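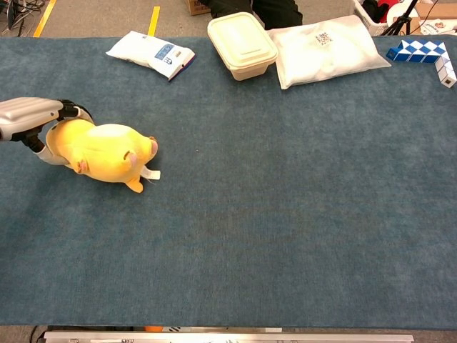 Monday, 7:40 am

Cold tires on the rig before anyone else was in. Shop was at the overnight setting, rubber had been on the rack since Friday. Picked up where we left off with the Vuton compound B set, size and rim as before. Jenő had already marked the sidewalls with paint pen, inside and outside, so no guessing this time which way round they go.

Set pressures with the Clurkier gauge. Compared it against the old dial gauge first, and the dial reads low again, same as last month. I put tape over its face so it stops getting used. If you need a second gauge, take the one in the top drawer of the blue cabinet.

Run 1. Load at 500 kg, slow roll, no slip. Warm-up only. Belt tracking was off to the left at start and came back after I took up the adjuster by half a turn. Wrote the new position on the frame in pencil.

Run 2. Same load, slip angle swept out and back. Trace is clean going out. Coming back there is a step just past center that we did not get with compound A. Repeated it, same step, same place. I don't think it is the tire. The steer bearing was noisy on Thursday and Sakda said then it had some play in it. Put a lever under it after the run and could feel it move. Logged both sweeps anyway but flagged them.

Stopped for the bearing. Spare was in the box labeled Kiss (the supplier, third shelf), wrong grease in it from the factory, so I washed it out and repacked. Took until after ten. The puller is missing one of its legs. I used the two-leg one and went round slowly. Somebody please find the leg.

Run 3. After the bearing. Sweep repeated, step gone. Threw out the flagged sweeps for the comparison but left the files in the folder. Do not average them in.

Run 4. Braking ramp, straight ahead. Peak came a little earlier than on A and fell off faster after it. The feel of the trace matches what Jenő got from the car at the Erard track, where he said the fronts let go with less warning than he liked. Good to see it on the rig too. Would like one more set of the same batch before saying anything outside this room.

Run 5. Long heat run, 100 minutes at constant load and small slip angle. Nothing much to report for the first hour. Surface temperature leveled out and stayed put. Toward the end the outer shoulder began to run hotter than the middle, and the gap was still growing when the timer ended. Could be camber. I checked the camber plate and it was where the sheet says it should be, but the sheet is old and the plate has been off since then. To be measured properly with the digital level, both sides, no tire on.

Took tread depth after run 5 at the usual points. Outer shoulder is down more than the inner, same direction as the temperatures. Numbers are in the table on the shared drive. Fine graining on the outer edge, you can feel it with a fingernail going one way and not the other. Rubbed chalk on it and it shows up well.

Belt counter reads 3918 at end of day. Belt surface still looks usable but it is getting smooth in the middle lane, and I would not trust a wet run on it. Sakda wants to turn it around before ordering a new one. Fine with me as long as we redo the baseline with the reference tire after, otherwise we can't compare to anything from before.

Water side not touched today. The pump still trips if you open the valve all the way, leave it at the paint mark.

Sakda came by after lunch and asked why the file numbers skip. The logger hung at 139 and I restarted it, and it started a new number without saving the one before. Nothing lost except the warm-up. The next free number is on the whiteboard.

To do:
Measure camber plate, both sides
Order a puller, or find the leg
Second set of B from the same batch, Jenő is asking Vuton
Reference tire back on after the belt is turned
Ask whether the car at Erard ran the same rim width, the setup sheet has that box blank

Left the B set on the rack, outer shoulder facing the door, covered. Please don't move them to the warm room, I want them to start tomorrow at the same temperature as today. Rig power off at the wall, air bled down.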